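How to paint a ceiling without stripes

Many people begin with the walls, and then the ceiling drips on them. Please do the ceiling first.

Take out the small furniture and cover the floor. Wash the ceiling with warm water and a little soap, above all in a kitchen, where the grease is sitting. Let it dry for one night.

Fill the cracks, sand them softly, and paint the borders with a brush, 90 mm wide at most. Then take the roller. Always start on the side of the window and go away from the light. Do not stop in the middle of the ceiling, even for the telephone.

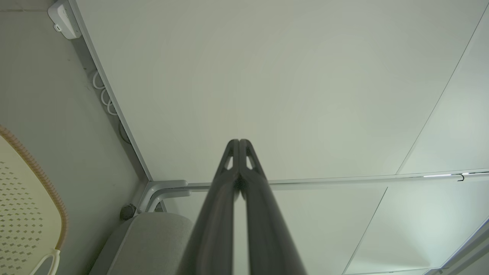
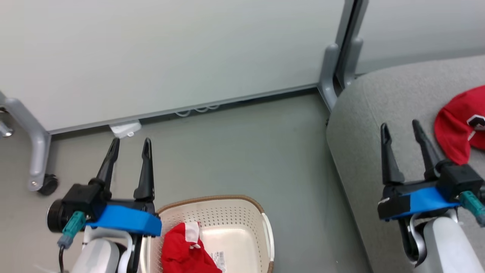 Colette Guillot wrote to me that she prefers to roll the second coat across the first one, and that her stripes disappeared when she did so. I tried it in November in the hall and I agree with her. Between the two coats, wait as long as the tin says.

Wrap the roller tightly in a plastic bag while you wait, and it will stay soft until the second coat.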